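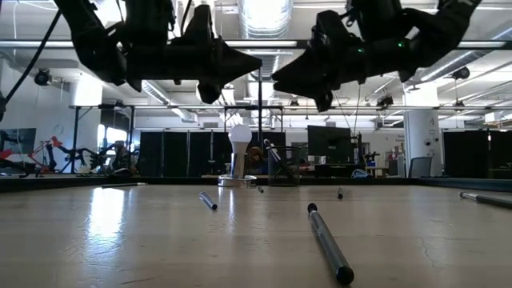

# siltside-sets

Hi! I keep tracklists. Lots of them. This repo is where I put the ones from Siltside, the August electronic festival down on the river flats, plus the club nights that feed into it. I started typing them up because I kept losing arguments about who closed the Ellus stage which year, and then I just kept going.

Last update: 1/25/23. Mostly typo fixes, plus the whole Tokgöz all-nighter, which took me forever (so many white labels!).

## What's in here

- `sets.csv` - one row per set: artist, stage, year, start time, length in minutes
- `tracks.csv` - one row per track played, in order, linked to a set by `set_id`
- `venues.csv` - the club nights, including Osum and the old basement room it moved out of
- `notes/` - my ramblings, one text file per year, safe to ignore

There are 500 sets right now, across 9 editions of the festival and the warm-up parties. I stopped there on purpose for this version so people could cite a nice fixed thing. New stuff goes in the `next` branch.

## Columns that confuse people

`start` is local time, and anything after midnight belongs to the day the party opened. So a set at 03:30 is filed under the night before. I know, I know - but that's how everybody talks about it, and the one time I did it the other way I couldn't find anything.

`b2b` holds the second artist when two people shared the decks. If three or more jumped on, I made up a row called `various` and put the names in the notes.

`conf` is how sure I am about a track ID, from 1 to 4:

| conf | meaning |
|---|---|
| 4 | the artist or label confirmed it |
| 3 | I own it or matched it by ear against a release |
| 2 | someone I trust told me |
| 1 | a guess, please argue with me |

Unknown tracks are `ID - ID`, same as on every tracklist ever.

## Where it comes from

My own recordings and scribbles for the most part, then radio rips, then a big pile of notebooks from Yiğit Karabulut, who played the warm-up slot at Osum for years and wrote down everything he put on, including the pressing. His rows have `source = yk`. They're the best rows in the whole thing and I'd trust them over mine.

There's no audio in the repo. Please don't open an issue asking for the recordings, I can't share them.

## Known gaps

- The Ellus stage is thin in the early years. I was always at the other end of the field.
- Edits and bootlegs are spelled however the DJ spelled them, so searching by title will miss some.
- 2 sets have the right tracks but maybe the wrong order. They're flagged `order_ok = no`.
- Live acts are listed as sets with no tracks at all. I might do song lists for them someday.

## Fixing things

Pull requests are great, but a plain message with the `set_id` and the right title is fine too (most of my fixes come in that way). If you change a `conf` value, say how you know. Keep accents in names - the files are UTF-8, and if Tokgöz turns into soup in your spreadsheet program, import the file instead of double-clicking it.

## License

CC BY 4.0 for the data. Use it for charts, mixes, radio shows, whatever you like, and credit the repo. If you make something fun with it, send me a link!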